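Rented meeting rooms: are you being charged for cleaning?

istport_sue
Moved our book-keeping course to a rented room in Brurkudville in April. Hire is 144 for the day, which I can live with. The invoice came to 181 because they added a cleaning charge. There are 8 of us and we sit and do sums. Is this normal now? It's the room with the light wood table.
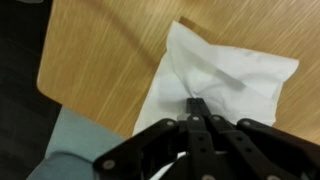
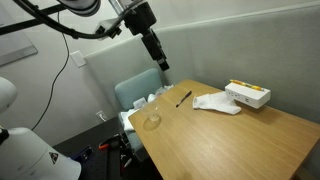
The booking form says "room to be left as found". It doesn't mention a fee anywhere.

dmercer
Normal where I am. Most places put it on as a fixed line whether you leave a crumb or not. Ask for the full terms, as it's often in those and missing from the form.

Hendrik Lambrechts
I don't agree that it's normal. If the form gives one price and the invoice gives another, query it in writing before you pay. We had the same with Mertens over a training day and they took it off after one email.

dmercer
They took it off as a favour. If it's in the terms she has agreed to it.

Hendrik Lambrechts
Only if she was shown the terms. She says she had a form and nothing else.

istport_sue
Correct, one form, two sides. I've looked through my emails again and there are no terms attached.

plainpaper
I run a small venue, so the other side of it. A cleaner comes in after every booking and has to be paid even if the group was tidy. We used to put it in the hire price, then people said we were dear compared with Zisness down the road, who list it separately. So now we list it separately too. It should still be on the quote though. Leaving it off is poor.

dmercer
Fair enough. I'd pay the 144 now and dispute the rest.

kettle_on
Do you book there regularly? Our group spends 4,000 a year on rooms and we got cleaning included by asking for one price for the whole year. Worth trying before you fall out with them.

istport_sue
Once a month until the course ends. I'll ask for a single price and say I wasn't told about the fee. Will post what they come back with.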